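Workplace and Jobs > Warehouse and packing

Packing line going part robot, some of us offered gripper work. What changes?

Posted in October by lumstead_packer
Last updated: October, 4:40 p.m.

I pack mixed produce boxes at the Lumstead depot. There are 94 of us across two shifts. Management told us last week that two of the packing lanes will get robot arms from Plarkix, and that people from those lanes can either move to loading or go on what they call "demonstration work." The way it was explained, you hold a gripper in each hand, pick up fruit and vegetables with it, put them in a box, and the recordings are used to teach the arms.

The pay per hour is the same on paper. My worries are these. Right now I get a bonus on anything over 210 boxes a shift, and no one has said what happens to that. I also have a bad thumb on my right hand from years of twist ties. And I would like to know if I'm training my replacement and should say no. Has anyone done this work? What is a day of it like, and what should I ask before I sign?

This site uses cookies to remember your login and your saved threads. By continuing to browse you accept our cookie policy.

Reply by algate_nights (3 people found this useful)

They will get rid of you either way so take the loading job, at least it's a real job. My brother in law was at Algate when the arms came in and loading was the only part that kept its hours. Also join a union if there is one.

Reply by Bořivoj Doležal (marked as most helpful)

I moved from a packing lane to this in the spring, at a different company, so your terms may differ. The work itself is probably close to the same.

A session is 90 minutes and then you get a break. It is slower than packing. On the lane I never thought about how I picked up a tomato. With a gripper you have two fingers that open and close, and you have to decide where they go before you squeeze. Round things roll. Big fruit sits in the way of small fruit. You learn to take the one in front first, or come in from the side, and you try not to knock the others. If you drop one you pick it up and carry on, at least where I am – ask whether dropped items count against you, because some places throw out the whole recording and don't pay for it.

The bonus was the main change for me. Ours disappeared. There is no box count in demonstration work, so there was nothing to hang it on. Four of us asked for a flat allowance and got about half of what we used to make in a good week. Ask for this before you agree to move. After, you have very little to bargain with.

On your thumb: it depends on the grip. The ones I use are worked by squeezing, and my hand was sore in a new place for the first two weeks. Ask to try one for a full session. Five minutes at a desk won't tell you anything.

As for training your replacement, partly yes. The arms at our place took over the single-item lanes. Mixed boxes are still done by people, and three packers now watch the arms and clear the jams. That job is better paid but there are only three of them, and you stand alone most of the shift. I miss the talking on the lane more than I expected.

One more thing to ask is who owns the recordings and whether your hands, clothes or voice are kept in them. We got that answer in writing.

Mixed fruit with the gripper open, and a single tomato held between the fingers: 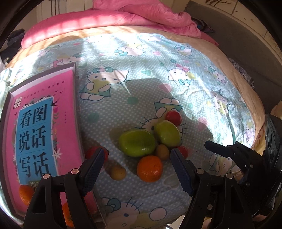
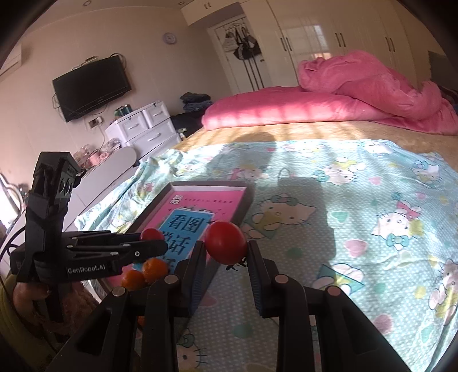 Reply by betancur77 (1 person found this useful)

Agree with the above about getting it in writing. I'm a shift lead at Betancur, and we went through this with a different supplier. I would add these to your list:

How long is the demonstration work guaranteed for? Ours was set at a number of recordings, 951 per person, and when people reached it they were sent back to the general pool. Fast workers finished first and lost the post first.

Can you go back to packing if you don't like it, and do you keep your seniority if you do?

Who gets first choice of the jam-clearing jobs? I think it should be the people from the affected lanes. At our site they were advertised outside and two went to new hires, which caused bad feeling that is still there.

I don't agree that loading is automatically safer. It's heavy, and with a bad thumb I would see the nurse before choosing it.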